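Get Involved > Taste Panels & Paid Research

19th November | Posted by the Stinden kitchen

I'm looking for people who eat soup. That's more or less the whole requirement, but I'll go on a bit because the last time I kept it short I got a lot of emails asking what on earth I meant.

I run Stinden, a very small soup business, and I've been making the same six recipes since I started. They sell well enough, but I've been fiddling with four new ones since September and I can't taste them properly any more. My family can't either (they've gone polite on me, always a bad sign). So I need ten strangers with opinions!

You'd come along for two sessions, a fortnight apart, each lasting an hour and a half or so. You'll try small helpings, fill in a sheet, then have a natter with the rest of the group while I scribble things down. I pay £50 for the pair, in cash at the end of the second one, and you go home with a tub of whichever soup you liked best. 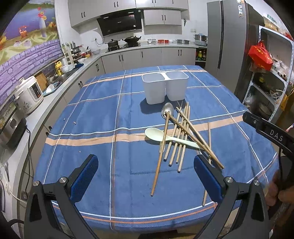
You don't need a trained palate or any fancy words. If the lentil one tastes like a wet jumper, please write "wet jumper". What I do need is people who'll turn up to both sessions, as the second lot of recipes depends on what you said about the first.

A few things to tell me before you sign up. All four soups have celery in them and two have milk, so it's a no if either disagrees with you. You need to be over 18. I'd love a couple of people who say they don't like soup, if you can bear it.

We're upstairs at Vorkodo, and there's a lift. The 158 bus stops right outside, and parking is dreadful, so do get the bus if you can.

To put your name down, leave a note at the Vorkodo front desk marked "Stinden soup" with your phone number, any allergies and the last soup you ate. Tinned is fine, I won't judge. I'll ring everyone back, including the people I can't fit in this time.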